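3.2 Inspection procedure and staffing

Food and plant consignments entering at Flarside are checked at a single border post, which is open from 6 a.m. and handles both containers and trailers. We compared it with Tikedden, a smaller port on the same route with no permanent inspection staff. Records for 20 consignments were drawn from each port in September. For every consignment we noted the time of arrival, the time the paperwork was accepted, and the time of release. Physical checks were timed separately, as they depend on an officer being free -- a condition that often failed at Tikedden.

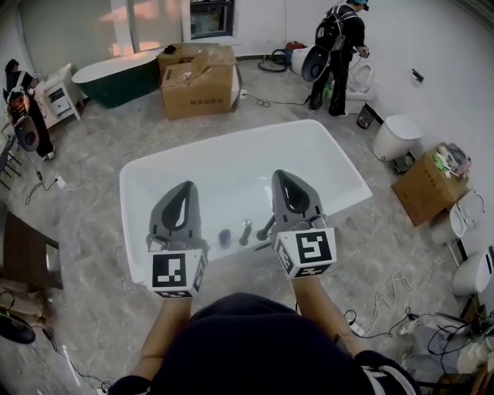 Figure 2. Two hand-held grippers with marker cubes, held over a white tub.

Waiting time was split into document delay and inspection delay. At Flarside most of the waiting came before the paperwork was accepted. At Tikedden the larger share came afterward, when goods stood on the quay until an officer arrived. Asabe Okoro coded all records, and five were coded again by a second reader. Disagreements concerned the release time only.
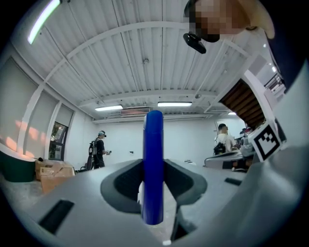
Customs agents at both ports enter declarations through Fedico, which rejects a form if the equipment description is too general. Entries such as "tool, hand-held" were returned for more detail. A description at the level of "hand-held gripper, light gray body, one blue finger, dark gray pads at its base" would separate an item from others on the same manifest. Returned forms were counted as document delay from the first submission, following the rule used by Mägi.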